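New pouch month! I finally retired my old pencil case, and this one makes me so happy. It's flat, it's black, it has a grid of thin white lines all over it, and after 2 weeks of looking I'm calling it the winner.

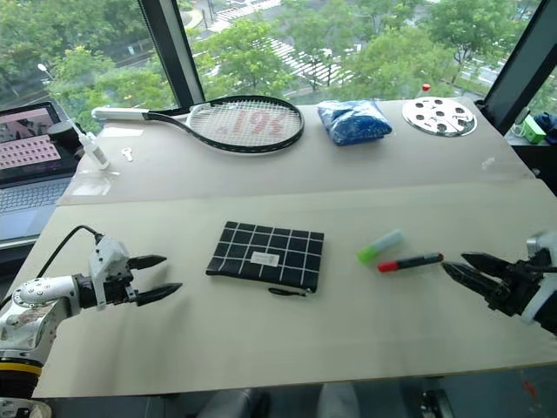
My green marker and the black one with the red cap are moving in first, and then I'll see how much room is left for pens (I own far too many!). The tennis racket stays by the windows until I find it a hook.

Folding is the other thing I love. An empty pouch takes up next to nothing in a bag, so I can bring it along in September when I go sketching in Tiltum.

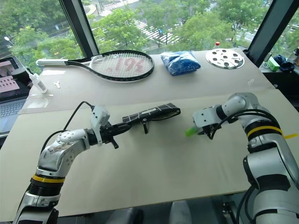 Do the markers need to be stored flat? Mine do best that way, so the pouch lies on its side in my drawer.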